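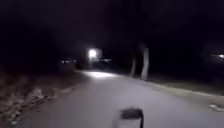
Chapter 6: Lighting a Path After Dark

Home | Contents | Chapter 5 | Chapter 6 | Glossary

October 3, 2022
By Nelly Llanos

I started this chapter on a walk home in August, when I caught myself hurrying from one lamp to the next. I'd never thought of myself as nervous in the dark! But a path that's nearly white under the lamp and dull grey a few steps later does something to your feet, and that something is what we'll be looking at here.

Let's begin with a word you'll need: the pool. It's the patch of ground a lamp lights well, and it always looks bigger on the plan than it does when you're standing in it. Past the pool the light drops off quickly (double your distance from a bare lamp and you get a quarter of the light), yet your eyes cope better than you'd expect, so long as they aren't staring into something fierce.

Which brings me to glare — my least favourite thing about evening walks. A lamp can light a path nicely and still spoil the view of everything behind it. My old colleague Omar Semaan used to hold his hand up to block the lamp, then take it away again, and he made every student do the same. Try it tonight if you can. 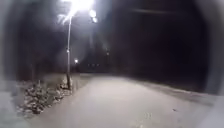

Figure 6.1 A pale path under a very bright lamp, with glare spreading into the dark sky.

Before you read on, jot down what you'd want to see clearly on a path like this one: the edges, a bend, somebody's face. Keep the list, we'll use it in the next section.

In this chapter
Pools and gaps
Glare and the eye
Trees beside lamps
Spacing on a 100 metre path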